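The Akell open day

The Akell open day is a yearly visit day run by the Akell robotics workshop in Bavden, where ordinary people like me get to see how robots are taught to do housework. It covers folding, tidying and putting away, and most of it takes place in a lived-in home. I've written this entry up from my own notes, mostly from the 18/01/2023 event, with a few bits filled in from the October one after it.

Background

The day grew out of a smaller evening at Korar, the next village along, when there were only 27 chairs and the kettle gave up halfway through. These days there's a booking list, and 151 people signed up for the one I went to (we were sent round in little groups, so it never felt like a crush). You get a talk first, then a turn in the bedroom, then tea. I'd happily have skipped the talk and had two goes in the bedroom, but there you are.

The project that the visits are built on is called Dobre. The idea is simple enough: a person does a chore while holding a gripper, a camera on the gripper records it, and later on a robot arm learns from the recordings. No robot has to be in the house while this goes on, so it can be done in any home with a bit of clean laundry in it. At the time of my visit Dobre had 2,578 recordings, and the team were very proud of that number - it was on the door, on the handout and on the biscuit tin.

The folding demonstration

Folding is the part everyone comes for. The person doing it works at the bed and talks you through each move, and the rest of us shuffle about trying to see past each other's shoulders. Each gripper has two fingers with blue pads, and the pads have a raised texture so they can keep hold of cloth. I had a feel of a spare pad during the tea break and it put me in mind of the handle on a good bicycle. 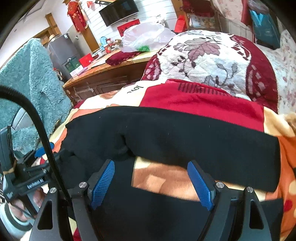

The gripper closing on a folded black garment, Akell open day, Bavden.

Soft knits are meant to be the hard ones. A stiff shirt keeps its shape and you know where the corner will be, but a jumper slumps about and hides its own edges. Black is worse again, we were told, as a camera has trouble telling a fold from a shadow. So naturally black is what they like to practise with! Someone asked why they didn't just use a nice striped tea towel, and the answer was that people own a great many black clothes, which I can't argue with. I own little else.

A lot of the skill is in going slowly. Most of us want to snatch at the cloth and flap it, as you would at home, and that makes a poor recording. You pinch, lift, lay it over, let go, and only then move off. I found the letting go harder than the pinching. If you pull away too early the whole layer comes with you, and you're back where you started.

The bed is used with its ordinary bedding on, bright patterns and all. Dobre wants busy backgrounds, because a robot that has only ever seen a plain white table will be lost in a real bedroom.

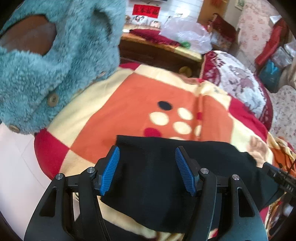 Can visitors have a go themselves?
Everyone who books gets a short turn with a gripper, and children can join in from the age of 7 if an adult stands with them.

Working in pairs

Later in the session we moved on to using two grippers, one for each hand or shared between two people. This is nearer to how a person folds, and for big pieces you really need it, as one gripper on its own just drags a sheet about. Keeping the two in step is the trick. My partner and I (we'd met ten minutes before, over the custard creams) kept tugging in opposite directions and laughing, and our fold came out as more of a parcel.
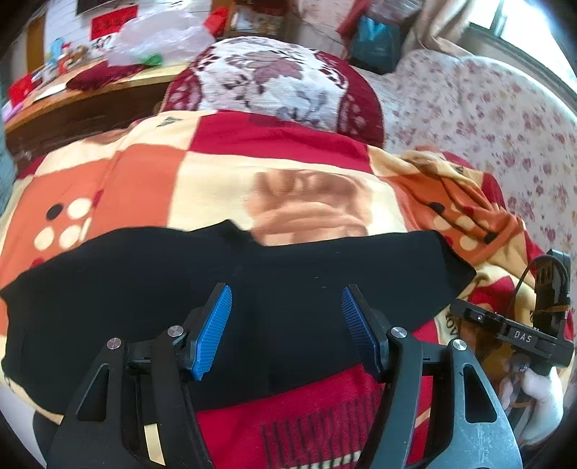 Akell Home Robotics Team - Visits and Open Days

Gloves are handed out at the start for anyone who wants them. After your turn you can ask for your recording to be left out of Dobre, and there's a form for it on the tea table. I let them keep mine, parcel and all.

Getting there

The bus from Korar stops at the bottom of the hill and it's a fair walk up, so wear sensible shoes. Booking opens a month ahead and the later groups fill first. Bring a jumper - they may well ask to fold it.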